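Woline Utensil Kit

The Woline Utensil Kit is a simulation asset package for robot manipulation, published by Ollulberg and sold by subscription or as a one-time download. It contains models of kitchen hand tools, a set of work surfaces, and a task runner that places the tools in front of a simulated arm and records each attempt. The kit is used mainly for training and testing grasp policies before they are moved to hardware.

Contents

The standard edition holds 146 object models. Most are spoons, ladles, spatulas, tongs and whisks; the rest are containers and racks. Each model comes with a visual mesh, a simplified collision mesh, and a file listing mass, friction and center of gravity. Slotted and perforated tools keep their openings in the collision mesh, so a thin object can pass through a slot in contact tests. Earlier releases filled the openings in, and scenes saved in those releases have to be converted before use.

Surfaces are supplied in 9 finishes, among them several wood grains in gray and brown. The finish can be changed between episodes without reloading the scene. Texture resolution is set separately for tools and surfaces, and background surfaces are often run at a lower setting to save memory.

Gripper view

The task runner can render from a fixed external camera, from the gripper, or from both at once. The gripper view looks out between the fingers and is the default input for policies trained with the kit. A tool held upright fills much of this view and may hide whatever is behind it. In the slotted spoon task, the bowl of the target covers part of a second, smaller spoon, and the handle runs down between the two fingers. 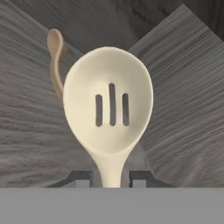
Physics and timing

The kit does not include a physics engine of its own. It runs on Divel, a rigid-body simulator licensed separately, and an adapter for other engines is offered without support. Contact is solved at a fixed step, with rendering on a slower clock. On a single workstation graphics card, the publisher lists a rate of about 900 steps per second with one camera active. Adding the external camera lowers this, and the loss depends mostly on shadow quality.

Finger contact is modeled with flat pads. Soft pads can be approximated by raising the contact compliance, but the setting applies to the whole gripper and cannot be assigned to one finger. Handles with a strong curve tend to rotate in the grasp at high compliance values.

Editions and licensing

The kit is offered in 2 editions. The standard edition covers research and internal development. The commercial edition adds source meshes, permission to ship rendered images inside a product, and access to the scene editor. Both are tied to a named site — moving a license to another site requires a request to the publisher. Recorded episodes belong to the user under either edition.

Reception

MacKinnon, a trade newsletter on automation software, reviewed the standard edition and rated its collision meshes above those of other packages in the same price range. The review was less favorable on documentation, noting that the friction values are given without a source and that the conversion tool for older scenes stops at the first error without naming the file. It also found the wood-grain finishes soft when seen up close through the gripper camera. A later maintenance release added file names to the converter log and left the finishes unchanged.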